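Brick wall, corridor side — notebook, Saturday

Started 8:30. Walked the length of the wall before touching anything. Red-orange and tan brick with pale joints, white paint from the ledge up. Some of the lower courses are grayer and more weathered than the rest. 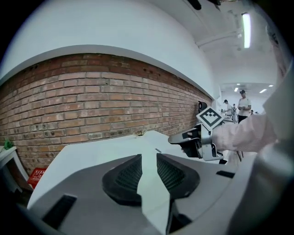 Joints

Raked out the worst of the low joints by hand. Mortar came away as powder in the bottom two courses and held firm higher up. Left anything that resisted the rake. Swept, vacuumed, misted, waited for the surface to dull before filling.

Mix as last time, from the Vimeck tub. First batch too stiff, second one fine. Color dried a shade darker than the old joints — will look again once it has cured.

Brick faces

Tried the Lundik cleaner on a patch at knee height, soft brush, two passes. Took off the loose gray and left a faint bloom. Plain water and a nylon brush did nearly as well. Going with water for the rest.

Ledge and paint

Ledge wiped down, no cracks found. Did not paint. The white above it needs a wash first, and the sugar soap is still at Skillgate.

Costs to date 1,852, counting the second tub. 22 joints filled today, all in the bottom two courses.

To do

Cover the fresh joints overnight, damp cloth under plastic.
Check bloom on the test patch Monday.
Ask Baldursdóttir if they still stock the narrow pointing key. Mine is bent.
Pick up sugar soap.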